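Setting up and looking after the two-arm table cell

Posted November, by the bench team at Arwood

Quick write-up of how we get the two-arm cell going in the morning and what to check when it plays up. Written for whoever is on it next. Assumes you've done the safety bit and know where the stop button lives. If you don't, stop reading and go and find it.

Before power

Walk round it first. Both bases, give each one a shove with the flat of your hand. No movement at all. If there's any play, clamp bolts, tighten in a cross pattern, bit at a time. Don't crank one right down and then do the rest.

Cables next. The wrist cables are what die on this cell, nearly every time. Each one needs a long easy loop from the camera housing back down the arm. Lift the wrist by hand with the power off, turn it as far as it goes each way, watch the cable. Should never go tight. Should never snag on a joint either. Too much slack is as bad as too little, it'll catch on the gripper on a low reach.

Spare cable at the base gets wound in a loop round the base segment. Loose loop, wide as your hand, no sharp bends. No cable ties pulled tight please, we lost one that way and it took half a day to find the break.

Clear the table of anything you don't want hit. Tools and props can stay out if the job needs them, but know where they are. Wipe the top down. Grease marks on the front panel don't matter for the arms but they do show up in the camera views.

Powering up

Order matters:

1. Controller on, wait for the fans to settle.
2. Left arm.
3. Right arm.
4. Cameras.
5. Laptop and the Nesus software last of all.

Do the laptop first and it'll look for arms that aren't there, give up, and you'll have to restart the lot. If an arm doesn't show, don't keep clicking. Power that arm off, count to ten, on again. Still nothing, swap its data cable with the other arm's. Fault moves with the cable = bad cable. Fault stays put = the port or the arm, and that goes in the log.

Fault 605 on start-up is a joint sitting outside its limits. Power off, move the arm by hand to somewhere sensible (elbow up, wrist level), power on. Clears it most days.

Homing

Hands out. Say it out loud if there's people at the desk. Home one arm at a time, left then right, with the other one parked well back. Don't home both together even though the software lets you, they can cross in the middle.

Watch the joints as they go. Slow and smooth is what you want. A judder near the end of travel is normally the speed set too high from the last person, so check that before you start blaming the gearbox.

Grippers

Open and close each one 4 times with nothing in it. Listen. Dry clicking means the finger pins want a drop of light oil, a drop, then wipe it. Look along the fingers from the side when closed, tips should meet flat. If you get a gap at one side, slacken the finger screw, close the gripper with low force, nip the screw up while it's held shut.

Then something soft. A bit of sponge is ideal, it gives, and nothing breaks if the force is wrong. 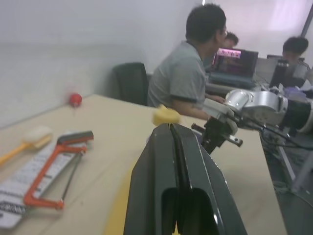 Set the force low and come up in small steps until it holds without squashing flat. Write that number on the sheet by the controller. Do each gripper seperately, they aren't a matched pair and never have been. If one needs loads more force than it did last week then the pads are worn. Change both pads on that gripper, not just the bad one. Spares are in the Jindale drawer, ask if it's empty.

Hard thin things (rulers, blades, handles) wait until the soft test is done. Anything with teeth on it, approach from the back edge and keep your fingers away.

Wrist cameras

Screws first. They work loose, small ones especially. Finger tight plus a touch. The housing shouldn't rock when you push it with a thumb.

Wipe the lens with a proper cloth, not your T-shirt. Bring up the live view for each arm. You want the fingertips in view and a good bit of table past them. Window light washes out one side in the afternoons, so check then as well, a morning check on its own isn't enough. Pull the blind if you've got bright patches.

Blurry when the arm moves is normal. Blurry when it's stopped is not. Refocus or clean.

Checking the two arms agree

Main one, this. Each arm can be fine by itself and they still miss each other by a finger width.

Put something tall and steady in the reach of both. A bottle's good, with a narrow top to aim at and enough weight that it doesn't go over at the first touch. Run the Pan routine at slow speed. One arm takes the neck, other comes in from the side with jaws open and stops short. Stop button in your hand the whole time.

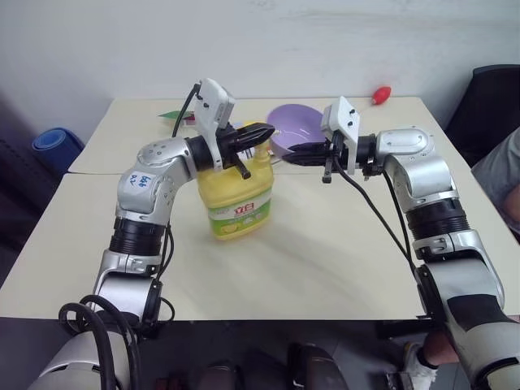 Left gripper at the top of the bottle, right one coming in open from the side.

Look at the height of the second gripper against the bottle. Then look from above. Off in height is usually the base bolts or the table panel sitting proud at the seam. Off sideways, redo the base calibration. Off in both, go back to homing and do it again before touching anything else, saves a lot of messing about.

Do it from the other side too, swapping which arm holds. People skip this. Please dont.

If the holding gripper drags the bottle as it closes, the approach isn't centred. Nudge the target a couple of millimetres the other way, try again. Don't fix it by dropping the force, it'll only slip later on.

Regular jobs

Daily: wipe down, cable look-over, gripper open/close, camera screws.

Every 4 weeks: pull the finger pins, clean, oil, refit. Check all the joint cap bolts. Take the cable loops off the bases and rewind them the opposite way so they don't take a set.

When the cycle counter goes past 2183 since the last pad change, change the pads whether they look worn or not. Reset the counter after. Then redo the sponge test, the old force figures won't be right with new pads on.

Shutting down

Park both arms first, elbows up, grippers open. Never cut the power with an arm stretched out, it'll sag and hit the table. Software closed, cameras, right arm, left arm, controller. Same as start-up but backwards. Fill the log in even if nothing went wrong, a line is plenty.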